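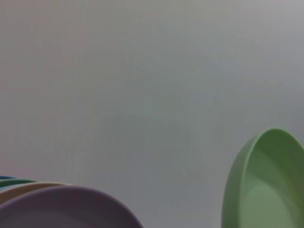 Kann ein Roboter den Tisch abräumen?

In der Werbung sieht das ganz leicht aus. Glaub ihr erst mal nicht alles. Ein Roboter muss einen Teller finden und dann festhalten, und beides ist schwer.

Zum Festhalten gibt es verschiedene Greifer. Der Fullo hat zwei harte Finger. Eine Schüssel kann er am Rand packen. Flache Teller, die aufeinanderliegen, sind gemeiner: Wo passt da ein Finger dazwischen? Der Vindus hat 3 weiche Finger. Die schmiegen sich an — aber weich heißt auch wackelig.

Manche Roboter tragen eine kleine Kamera am Handgelenk. Von dort sieht sie oft nur ein Stück vom Geschirr. Den Rest muss der Computer erraten.

Der Hersteller sagt: 99 von 100 Griffen klappen. Krešimir Kneževič aus Vokesside fragt dann immer: Mit welchen Tellern? Frag das ruhig auch.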